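Trial Shops Wanted: Help Us Put the Travden Handling Kit Through Its Paces

Nukorberg is looking for small and mid-sized workshops to try out Travden, our handling kit for robot arms, on their own parts and their own floors. Places are open now and the trial begins in September.

If your people spend a good part of the day picking up long, flat, awkward parts and putting them down somewhere else, please keep reading. We'd love to hear from you!
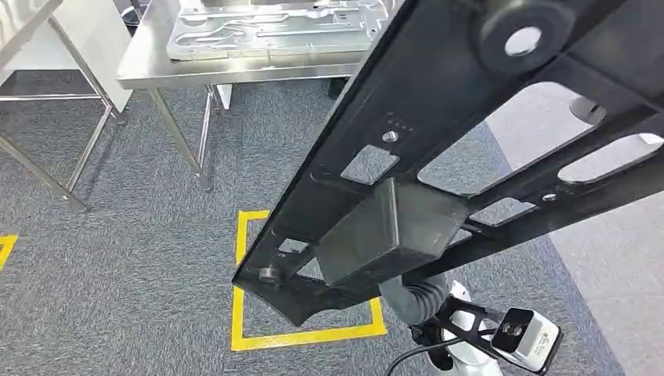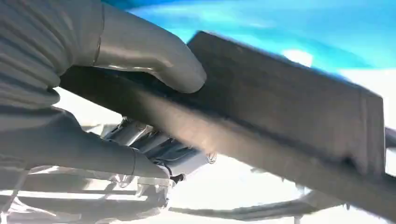
Do I need to have a robot arm already?

You need one on site for the full trial, but shops without an arm can join the day group at our Stosness workshop and send us a crate of parts to run there.

What Travden is

Travden is a set of grippers, finger coverings, mounting brackets and teaching software that goes onto an arm you already run. You show the arm how to take hold of a part by guiding it through the motion a few times, and the software builds a routine from that. We started the project because the shops we visited had perfectly good arms standing idle between big jobs. Setting them up for a short run of odd parts took longer than doing the run by hand, so the arm stayed parked and somebody's back did the work.

We think we've got the setup time down far enough to change that. We want to find out if that holds up outside our own building, with people who didn't design the thing, and that's what this call is for.

Who we're looking for

We have room for 23 shops. Metal fabricators, machine builders, repair shops, furniture makers and packing firms are all welcome, and so is anyone whose trade we haven't thought of. You don't need an engineer on staff. What helps most is a person who knows the parts well and is willing to spend time with the kit, complain about it in detail, and write those complaints down.

You should have:

A part, or a family of parts, that gets moved by hand at least 200 times in a normal working month
A powered arm in working order, with its manual and its safety paperwork up to date (full trial only)
Clear floor for the arm to work in, and a bench or table next to it
One person who can give the trial four hours a week
A manager who has read this page and agrees with it

We're especially keen on long parts with holes in them, parts that are heavy at one end, and parts with a finish you can't afford to scratch. Please don't hold back the ugly ones. An arm that does well on a tidy box teaches us very little at this stage.

Please don't apply with food, glass, anything hot, or anything that would be dangerous if dropped. We may run a separate trial for glass later on.

What you'd be doing

The trial lasts twelve weeks. In the first week one of our fitters comes to your shop, mounts the kit with you, and goes over the safety checks. We ask that the person who'll use it does the bolting up, with our fitter standing by, as the mounting instructions are on trial too.

Weeks two through four are for teaching. You choose the first part and we help by phone. After that you choose the parts and we try to keep quiet, though we'll be on the line from 7 a.m. if you get stuck.

From week five on, use it however it fits your day. Run it hard when you're busy and leave it alone when you're not. We'd like to see 1000 completed moves by the end of the twelve weeks, but it's a target, and no shop will be dropped for missing it. In our own workshop the last long run stopped at move 792 when a finger covering had worn thin, and we learned more from that stop than we had from the whole week before it.

Each Travden kit keeps its own log of moves, stops and dropped parts. You'll also get a paper notebook, which we'd like back at the end with grease on it. Write down what the log can't know: the part that looked wrong in the grip, the step in the teaching menu you always forget, the noise you didn't like.

What you get

The kit is on loan at no charge for the trial, along with fitting, spare finger coverings and removal. Your shop is paid for the four hours a week, at a rate we'll agree before you sign. At the end you can send the kit back, keep it on loan until the next version is ready, or buy it at the trial price. There's no pressure on that last one, and the person who asks you for feedback won't be the person who talks to you about buying.

You also get a say. Changes that come out of the trial go on a shared list that every taking-part shop can read, with a note on what we did about each one. If we decide against a suggestion, the note will explain why.

What Travden doesn't do yet

It won't sort a mixed bin. Parts need to be laid out where the arm can reach them, more or less the same way each time. It won't work safely with people inside the arm's reach, so you'll need to keep the working area marked and clear. The teaching software runs in English only for now. And thin sheet that bends under its own weight is still a headache for us — if that's all you handle, please wait for the next round.

Your drawings and your data

Tell us if a part is confidential and we'll sign your form or ours. Logs go to Kakakhel, the firm that looks after our test records, under a shop number with no company name attached. You can ask for your logs to be deleted at any point, including after the trial is over.

The Stosness day group

For shops without an arm, we're setting aside bench time at Stosness. You send the parts ahead, come in for the day, and teach one of our arms yourself. Lunch and travel are covered. Wear closed shoes and bring the person who normally handles the parts, even if they've never touched a robot. Especially then!

How to apply

Use the form at the foot of this page. We ask for your trade, the make and model of your arm if you have one, the rough size and weight of the part, and a few lines on how it gets moved today. Phone snapshots of the part are very welcome, and a short clip of someone lifting it is even better, provided they're happy to be filmed.

We'll answer every application, and if we think it's a fit we'll set up a call before coming to see the shop. Applications close at the end of August, at 5 p.m.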